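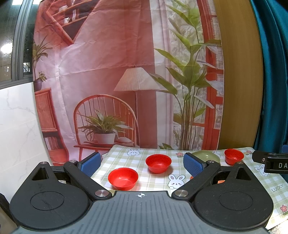 Trotach sells replacement screws by mail, one at a time if that is all you need, to people who have dropped one down the back of the radiator. Most of our mail is some version of "I need the little silver one." We sympathize, but there is usually more than one little silver one. Look at the two black arms in the photo: silver screw heads at the lower pivots, and a smaller silver screw up near the top of each arm. Order "the silver screw" for something like that and you have given us a riddle. The answers below should save us both a few emails. Last gone over in January 2021.

How do I measure a screw?

Lay it next to a ruler. For most screws the length is taken from the underside of the head to the tip. For a countersunk screw (the kind that sits flush with the surface) it is taken from the top of the head. Yes, this is a silly arrangement. It was in place when we got here.

For the width, measure across the threads and leave the head out of it. A pair of cheap calipers will do better than a ruler, and a ruler will do far better than a fingernail, although we do get a lot of fingernails.

I don't have the screw. That's why I'm writing to you.

Fair enough. See if the item has a matching screw somewhere else, take that one out, measure it, and put it back before you do anything else. We have customers who now need two screws.

If there isn't a match, send us the make and model and a clear picture of the hole with a ruler beside it. We can't promise an answer, but we like trying.

What is the difference between metric and inch sizes?

Enough to ruin your afternoon. Some of them are so close that the wrong one will go in for a turn or two and then stop. When it stops, you stop. A screw that needs force in the first few turns is the wrong screw, or it's going in crooked.

How many different screws do you carry?

The list stands at 1,796. It would be shorter if manufacturers talked to each other.

What is the Wirden box?

It's our assortment for people who don't want to measure anything. You get 121 small machine screws in 11 compartments, with the sizes printed inside the lid. The lid closes firmly. We changed the latch after the first batch, and we would like to thank everyone who wrote in to describe their carpet.

And the Tetteh box?

The same idea for wood screws. Please don't use these in metal, or the Wirden ones in wood. Both will seem to work for a while.

Do you sell the original screws for my appliance?

No. We sell screws of the same size and thread. If your warranty insists on original parts, go to the maker and bring your wallet.

The head is stripped. Can you help?

Not by mail. Try a wide rubber band laid flat between the driver and the head, press hard, and turn slowly. If that does nothing, a screw extractor might. If you are shopping for the replacement at the same time, think about buying a driver that fits it - most of the stripped heads we hear about were undone with whatever was in the kitchen drawer.

Should I use thread-locking fluid?

If the thing shakes and the screw keeps backing out, a drop of the removable kind is reasonable. The permanent kind means what it says. Keep both kinds away from plastic unless the label says otherwise, as some of them will crack it.

What does postage cost?

We mail up to 10 loose screws in a padded envelope at the letter rate shown at checkout. Anything more goes as a small parcel. The boxes always go as a parcel, for reasons the post office has explained to us at length.

Can I return a single screw?

You can. It will cost you more to send than you paid for it, so we suggest starting a jar.

Can I collect in person?

Yes, from the counter at our Corkis warehouse, once your order email says it's ready. Ring the bell twice. The first ring tends to be mistaken for the kettle. The counter is closed for stocktaking all through February, but mail orders go out as usual.

Shared 11 times | 10 comments

Contact Trotach | Postage and returns | © 2021 Trotach | Back to top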